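Okay, I promised a few of you I'd write up what we've been doing with the drawer task, so get comfortable, it's a short thread but I do ramble.

The question Hjørdis Sæther and I started with in July: if you train an arm in simulation and let it look through more than one camera, how much does the close view really help? (1/6)
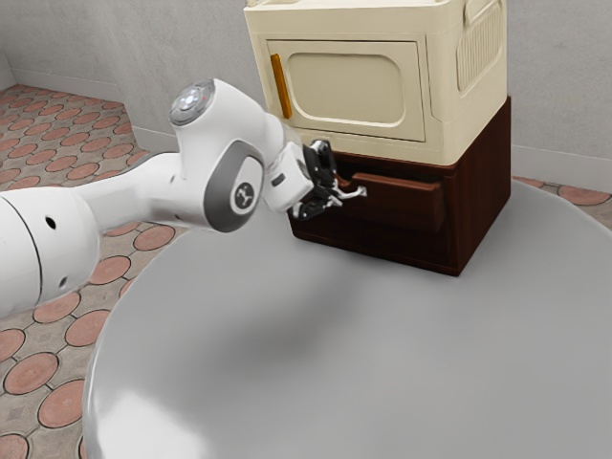
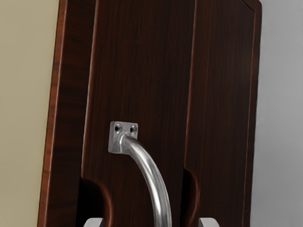

Simulated renders, wide view first and close view second. Gripper in both, metal pull handle only in the second. (2/6)

We call the method Bokbridge. It learns from both views, but during training we randomly drop one of them, so the policy can't lean too hard on either. Such a simple idea, and I love it dearly. (3/6)

We trained on 467 demonstrations and then ran 40 fresh trials with new starting poses. With view dropping on, it managed 39. I made Hjørdis rerun the whole thing, bless her, and we got the same number. (4/6)

The one miss was a grasp that closed too early. We're still poking at it, and I have a theory about shadows that she does not share. (5/6)

Code goes up on 11th February, once I've cleaned up my embarrassing variable names. Questions very welcome, I'll be around all evening with tea! (6/6)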